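## Still Waiting on the Laundry

Folding a towel remains hard for a machine. Kumarasinghe, a two-arm unit pitched at households, needs up to 30 minutes to clear one basket, and it leaves fitted sheets alone. The cause is well understood: cloth has no fixed shape, so every grasp starts a new problem.

Benches are easier. Hurnwood, a contract lab, moved its plate handling to an arm and a liquid handler in January, after four months of rehearsing the job in simulation. Édgar Llanos, who wrote the motion plans, logged 663 simulated transfers before the first real one.

"Racks stay where you put them," he says. "Socks don't."

The remaining faults are dull ones — a lid slightly askew, a tip box seated a few millimeters high.

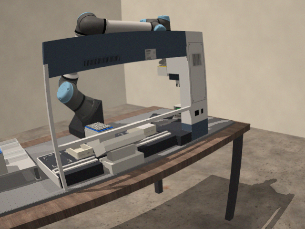 Llanos still assigns a technician to reload supplies and wipe down the deck. Wiping was tried with the arm and dropped, as contact force on a wet surface varied too much to tune.

Peltska, which sells floor robots to machine shops, reports the same split. Its Clutex cart delivers parts reliably but cannot sweep chips from under a lathe. A person with a brush does that in five minutes.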